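Answers to the questions we get most about cleaning cloths and dusting in the Dudton rooms. Last changed in August. Anything missing, ask Konrad Jakubowski at the desk.

## Cloths

**Which cloth do I use for what?**
Yellow is for dry dusting: tables, chair backs, shelves. Blue is for sinks and anything with cleaner on it. Please don't swap them, even for a quick wipe.

**Do I need to fold it first?**
No. A crumpled cloth picks up dust fine on small surfaces. For a long table, fold it in four and turn it over halfway.

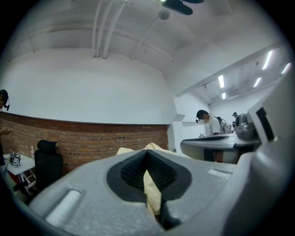 ## Rooms

**Who does the room with the brick wall?**
Whoever has the room last. Wipe the white table and the back and headrest of the office chair. The brick only gets a soft brush — a cloth snags on the mortar and leaves lint.

**What about the ceiling fan and the pipes?**
Leave them. Kalliopi Delić does everything above head height with the long pole, twice a year.

**Can I move things that are on the table?**
Lift small items, wipe, and put them back in the same spot. Bottles can stay if they have a cap on.

## Supplies

**Where do I get more cloths?**
Cupboard 194, next to the Clulen room. They come in packs of 100. If you open the last pack, write it on the sheet inside the door.

**Where do used ones go?**
In the bin under the sink. They are washed at 140°F with no fabric softener — softener stops them from holding dust.

**Can I take one home?**
Please don't.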